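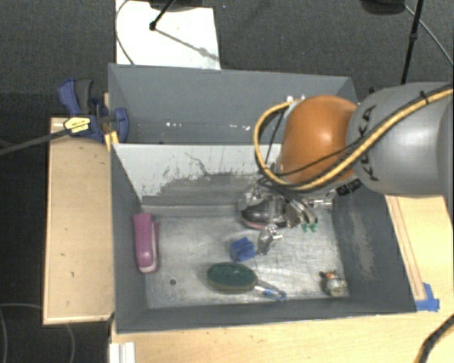
Marijke Postma

Llevo tiempo queriendo escribir sobre cajones y cubetas, porque en el taller pasamos media vida metiendo y sacando cosas de ellos. El gris oscuro con separador es el tipo que más me gusta. El compartimento de delante es grande y el de atrás, estrecho, y con eso me basta para casi todo.

El desgaste se nota enseguida. El suelo está lleno de roces y arañazos finos, con zonas brillantes hacia el centro, y el separador tiene la parte de abajo raspada de forma desigual. A mí no me molesta. Lo que sí miro antes de comprar una cubeta usada es el fondo: si tiene algún agujero, como el pequeño y redondo de la izquierda, no guardo en ella arandelas ni tornillos cortos.

En septiembre compré dos de segunda mano en Rilberg, a 66 euros cada una. Las limpié con agua templada y jabón, sin estropajo metálico, y las dejé escurrir boca abajo toda la noche. Una lleva más de 200 bridas en la parte estrecha y los guantes en la grande. La otra sigue sin destino.

El próximo día pongo las medidas de la estantería.

Comentarios

Lutz Hagedorn
¿El separador se puede quitar? Los míos vienen fijos.

Marijke Postma
En las mías sí, tirando hacia arriba. Cuesta un poco.

Aigars Adomaitis
Yo tapo los agujeros con cinta por debajo y aguanta bien.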